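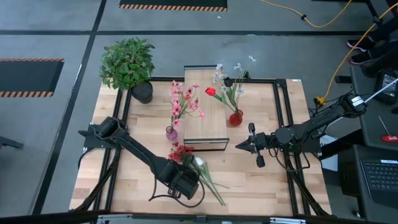 Neelam Kashyap asked whether the stems get trimmed to suit each vase. No. Every stem in the set stays at the length it came in, and the notes on height further down assume that.

Flavel: artificial flower arranging set
README, revised 02/09/2025

What this covers

Flavel is a collection of pictures and notes on arranging artificial flowers on a wooden tabletop. It deals with the flowers, the vases and the low stand or shelf they are set around. Notes are by Sunita Nishad and Akash Dwivedi. Fresh flowers are not included.

Contents

pictures/ — stills, grouped by arrangement
notes/ — one plain text file per arrangement, 17 in all
stems.csv — stem names, colors and storage box
vases.csv — vase names and colors
CHANGES — corrections, newest first

The full set comes to about 3,000 stills. The two on this page are from the same arrangement.

Vases

The pink-purple glass vase goes to the left of the stand and the red one to the right. In vases.csv the first is listed as "purple." Older notes call it "pink" or "mauve" — these all mean the same vase. There is also a potted plant near the table. It is part of the room and has no row in either file.

Stems

Colors in stems.csv are pink, red, white, dark and green. Tulips and calla lilies have their own names. Anything we could not match to a real flower is listed as "blossom" plus its color. Leaves count as part of the stem they are wired to, unless they come loose, in which case they go in box 4. 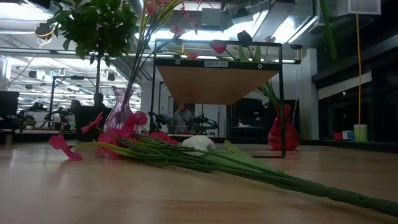 Pink flowers and a white calla-type bloom lying in front of the small shelf.

Handling

Hold a bunch low on the stems and spread the heads after it is in the vase. Tall sprays go in first. A tulip that leans over the stand is fine and should be left alone. Dust the petals with a dry brush; water spots show on the red glass.

Known problems

Notes for arrangement 10 list a white stem twice.
"Stand," "platform" and "shelf" are used loosely in the June notes. Vivek Sengar is working through them.
Some dark flower heads are entered as black and others as purple.

Corrections

Send them to Funmilayo Okeke with the arrangement number and the line to be changed.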